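### 3.2 Containers and contents

The second part of the study deals with small open containers and what people keep in them. In the Prultberg households we found that boxes with lids were mostly used for storage over a season or longer, while open baskets held things that were picked up and put back every day. We therefore treat the two separately. Lidded boxes are covered in Section 3.3.

Participants were asked to bring one open basket from home and to place it on a plain light surface before any cloth or other item was set out. Of the 99 households, 30 brought a basket made of plastic. The rest brought wicker, wire or cloth, and a few brought a mixing bowl, which we left out of the counts. Plastic baskets were often bright in color. Owners said they chose them for being easy to find on a shelf and easy to rinse.
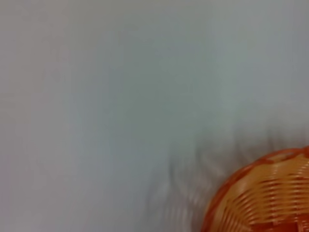
Size was recorded across the widest part of the opening. Depth was harder to settle, as many baskets have a curved base and the tape could be held in more than one way. We followed the Nultside method and measured from the rim straight down to the lowest point inside. Eleven baskets were measured again in November by a second person, and the two sets of numbers agreed closely enough to be used together.

Cloths were the most common contents reported. Most homes kept hand towels, dust cloths and car towels in the same basket, folded at first and then dropped in as the week went on. When asked to set out a towel the way it would be left after use, most participants put it down in a loose heap next to the basket (Figure 4). Few folded it. Several said that folding belonged to laundry day and had nothing to do with daily use.

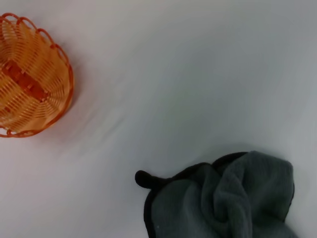 Guerra

**Figure 4.** Orange woven plastic basket with a scalloped rim and a crumpled dark gray towel with black edging, on a white surface.

The towel type made some difference. Thin cotton towels were more likely to be laid flat over the rim. Thick, soft towels held their folds and twists, and participants tended to leave them as they fell. Towels with a hanging tab were a separate case — most owners knew the tab was there, but only 11 used it at home. The others had no hook near the place where the towel was needed.

These results differ from the Skorngate survey, which drew on 2,000 mailed forms and found that folding was the usual habit. We think the gap comes from the way the question was put. The forms asked how towels were stored, and our participants were asked to show how they left them.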